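Getstead workshop: bench two is sorted

Ashraf Zerouali has finished moving the small parts out of the drawers under bench 2 and into open bins along the back. Tape sits in the upper row with the corner brackets and the black profiles. Hand tools hang from the lower row, handles down - screwdrivers and the utility knife included. The drawers now hold spare stock only, 214 items on the list as of November.

Please cut on the mat and put tools back before you leave. Refills are ordered through Amr Erraji, who places the order every 4 weeks. If a bin is getting low, leave a note in the tray by the door.

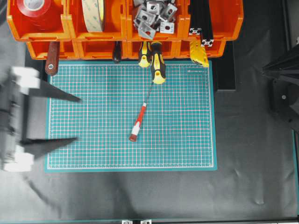
Can I borrow a screwdriver for use at home?

Tools stay in the workshop, but Amr keeps a loan set in the office that can go out for up to 11 days.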